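Osagie Compact Dehumidifier: Bathroom Review

The Osagie is a small compressor dehumidifier intended for bathrooms, closets and laundry rooms. I ran the unit through a damp February in an upstairs bathroom in Willville with one small window and a weak ceiling fan. Mahfuz Wickramasinghe lent me a second hygrometer so that I could check the built-in display against something independent.

Setup is simple. The tank slides in from the front, the drain hose connection is at the rear, and the power cord leaves on the left. The cord is too short for most bathrooms with the outlet near the door. The control panel has a target setting, a fan speed and a timer, all on flat buttons that respond poorly to damp fingers. 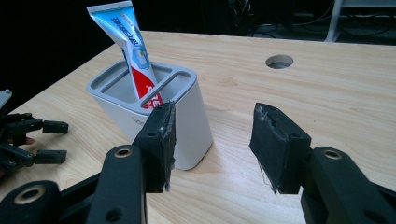

Toothbrush holder with a wide compartment and a narrow slot.

The display reads low. Against both hygrometers it was off by 5 points at the humid end, and the gap closed as the room dried. Setting the target lower than you want takes care of it. From a shower-steamed start, the mirror was clear in 30 minutes on high fan with the door closed. With the door open, the unit spends its effort on the hallway, and I would not bother.

Noise is the weak point. The compressor starts with a thump that carries through floor joists, and the low fan setting changes only the airflow sound. Rubber pads under the feet helped somewhat. 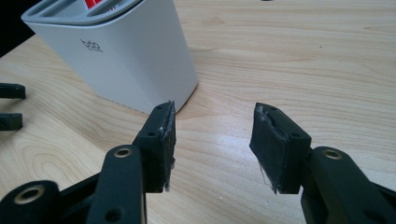 The tank holds enough for a night of use and shuts the unit off when full. The float is a loose plastic paddle that can stick if the tank goes in at an angle – push both sides home evenly. Emptying is awkward: the pour corner is too shallow, and a full tank spills if you walk quickly.
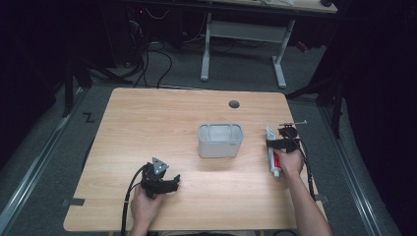 Drier air does not replace cleaning. Room humidity dropped every morning of the test, yet water sitting in the bottom of cups and trays evaporated slowly, and soap film still built up. Shape matters here. A small open-top bin with molded divisions inside, such as the light gray one on the table, has inner corners that airflow from across a room will barely reach. Turn such things over to drain and wipe them by hand.

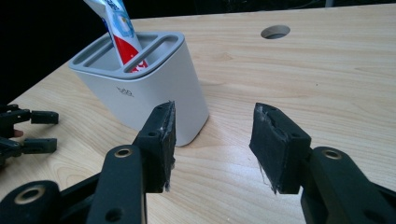 Filter access is good. The mesh panel unclips without tools and rinses clean under the tap. I washed it every 2 weeks and saw no loss of airflow. The drain hose in the box is stiff and kinks at the wall, so I replaced it with a softer one from a hardware store.

Compared with the Polcombe desiccant model that Rohani Govindasamy reviewed for this site, the Osagie is louder and heavier, and it puts less heat into the room. In an unheated bathroom I would take the Polcombe. In a heated one the Osagie is the better buy, provided the room below is not a bedroom.

Rating: 6 out of 10.

Review by Macarena Salcedo

Last updated: February
We use cookies to remember your preferences. Accept | Settings
Contact | © Ustcombe Home Reviews | Back to top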